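회사 소개

드라스트콤(Drastcombe)은 PC와 콘솔용 전략 게임, 퍼즐 게임을 만드는 독립 개발사입니다.
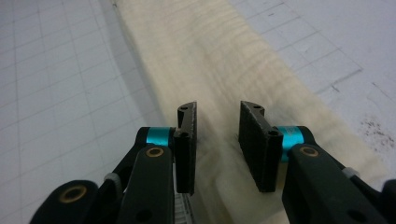 처음에는 발디르 카발칸티와 에일리드 셈플 두 사람이 시작했습니다. 발디르는 그전까지 다른 회사에서 서버 프로그램을 짰고, 에일리드는 보드게임 규칙서를 편집하는 일을 했습니다. 두 사람은 온라인 턴제 게임 대회에서 상대편으로 만났고, 대회가 끝난 뒤에도 계속 연락하다가 함께 게임을 만들기로 했습니다. 첫 사무실은 인쇄소 위층의 방 하나였습니다. 여름에는 덥고 겨울에는 추워서 8월에는 주로 밤에 일했습니다.

첫 작품은 항구 도시의 물길을 관리하는 전략 게임 '그로타노(Grotano)'입니다. 수문을 열고 닫아 배를 보내고, 밀물 때 잠기는 구역을 미리 비우는 것이 기본 규칙입니다. 전투는 없습니다. 출시 첫 주 판매량은 600장이었습니다. 기대보다 적은 숫자였지만 구매자 게시판에 올라온 의견이 길고 구체적이어서 업데이트 방향을 정하는 데 큰 도움이 되었습니다. 조류 표시 방식, 되돌리기 기능, 색각 보정 모드는 모두 그 게시판에서 나온 제안을 반영한 것입니다.

두 번째 작품 '웨다타르(Wedatar)'는 산악 철도를 소재로 한 퍼즐 게임입니다. 기본 구성에 20개 노선이 들어 있고, 노선 편집기로 직접 만든 노선을 다른 이용자와 나눌 수 있습니다. 현재 공개된 이용자 제작 노선은 1,323개입니다. 그중 잘 만들어진 노선은 제작자의 동의를 받아 정식 업데이트에 넣고, 제작진 명단에 이름을 올립니다.

일하는 방식

저희는 한 번에 한 작품만 개발합니다. 새 기획은 종이 시제품부터 만들고, 규칙만으로 한 판을 끝까지 진행할 수 있을 때 프로그램 작업에 들어갑니다. 이 단계에서 그만두는 기획이 꽤 많습니다. 그만둔 기획도 버리지 않고 기록을 남겨 둡니다. 웨다타르의 환승 규칙도 예전에 접은 우편 배달 게임에서 가져왔습니다.

출시한 게임에는 확률형 아이템이나 광고를 넣지 않습니다. 추가 콘텐츠를 유료로 낼 때는 본편과 따로 즐길 수 있는 분량인지 먼저 확인합니다. 오류 수정과 편의 기능은 모두 무료로 제공합니다. 세이브 파일 형식은 홈페이지에 공개되어 있으며, 형식이 바뀌면 변환 도구를 함께 배포합니다.

출시 직전에도 정해진 근무 시간을 지키려고 합니다. 일정이 맞지 않으면 기능을 줄이거나 출시일을 옮깁니다. 그로타노는 출시일을 한 번, 웨다타르는 두 번 옮겼습니다.

구성원

발디르 카발칸티 - 공동 대표, 프로그램 총괄. 게임 엔진과 네트워크를 맡고 있습니다.

에일리드 셈플 - 공동 대표, 게임 디자인. 규칙과 난이도 조정, 튜토리얼 문장을 담당합니다.

엘로이자 헤젠지 - 아트 디렉터. 그로타노의 지도 화면을 그렸고 웨다타르부터 전체 미술을 맡았습니다.

마르셀리누 피게이레두 - 음악과 효과음. 웨다타르의 역 안내음을 모두 직접 녹음했습니다.

이다 라트옌 - 품질 관리와 이용자 지원. 문의 메일에 답장하는 사람이 바로 이다입니다. 현지화 일정도 함께 관리합니다.

한국어판

한국어판은 번역 스튜디오 타바레스(Tavares)와 함께 작업하고 있습니다. 그로타노의 초기 한국어판은 글자가 작고 줄바꿈이 어색하다는 지적을 많이 받았습니다. 이후 글꼴을 바꾸고 글자 크기를 조절할 수 있게 했으며, 수문과 갑문처럼 섞여 쓰이던 용어도 다시 정리했습니다. 웨다타르는 처음부터 한국어 화면을 기준에 넣고 메뉴 배치를 잡았습니다. 오역이나 잘린 문장을 발견하시면 게임 안의 '문구 제보' 메뉴로 알려 주세요. 화면 위치가 자동으로 첨부되므로 따로 설명을 적지 않으셔도 됩니다.

다음 작품

세 번째 작품은 종이 시제품 단계를 마치고 프로그램 작업 중입니다. 섬 사이의 등대를 운영하는 내용이며 제목은 정해지지 않았습니다. 체험판 테스트 참가 신청은 12월 8일까지 받습니다. 신청서에는 사용하는 기기와 평소 즐기는 게임을 적어 주시면 됩니다. 전략 게임을 해 본 적이 없는 분도 신청할 수 있습니다.

문의

방송과 영상 제작에는 별도의 허가가 필요하지 않으며, 수익 창출도 가능합니다. 게임 음악만 따로 사용하시려면 먼저 연락해 주세요. 언론 자료와 로고는 보도 자료실에서 내려받을 수 있습니다. 그 밖의 문의는 홈페이지 하단의 문의 양식을 이용해 주시기 바랍니다. 한국어로 쓰셔도 됩니다.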